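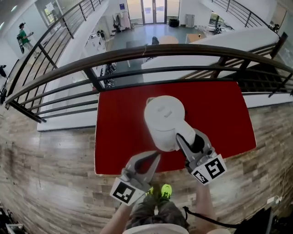 A hand-held gripper with two gray fingers reaches for a white plastic object on a red tabletop.

**Chore robots still slow with kitchen items, Costonau test finds**

Robots that are trained to do simple work at home and in shops can finish most of the easy tasks, but they still have trouble with objects that have an unusual shape. This is the result of a comparison which the automation firm Cusero published in September together with the retail group Jendley.

The two companies chose 14 chores for the test. Some of them come from the household, like putting a cup on a shelf, closing a drawer or folding a small towel. Others come from the shop floor, like turning a package so that the label faces the customer. Each chore was tried many times, and the whole test had 682 attempts. The robots completed nearly 103 of every 200 attempts without help from a person, so a little more than half.

The weak point was small appliances. Smooth plastic gives the fingers little to hold, and a handle or a spout changes how the weight hangs when the object is lifted. In the report, Cusero writes that its robots often took hold of such objects in the correct place but then let them turn in the grip. With boxes and square containers this happened much less.

For training, Cusero uses examples recorded by people. A person takes a gripper in the hands and does the chore in the normal way, and the software learns from the recorded movements. The firm says this method is cheaper than steering a full robot from a distance - and it can be done almost anywhere, on any table. The fingers of the gripper carry printed black-and-white markers, which help the software to know their position.

Speed is the other open question. A worker in a Jendley store needs a few seconds to put a fallen item back in its place. The fastest robot in the test needed 2 minutes for the same job, and most of this time went into deciding how to approach the item. Jendley said it has no plan to use the machines during opening hours, but it will continue with night trials in its store in Ongart.

Cusero wants to repeat the test in Costonau next spring with the same chores and new software. It also plans to add wet dishes, which were left out this time because the present grippers are not sealed against water.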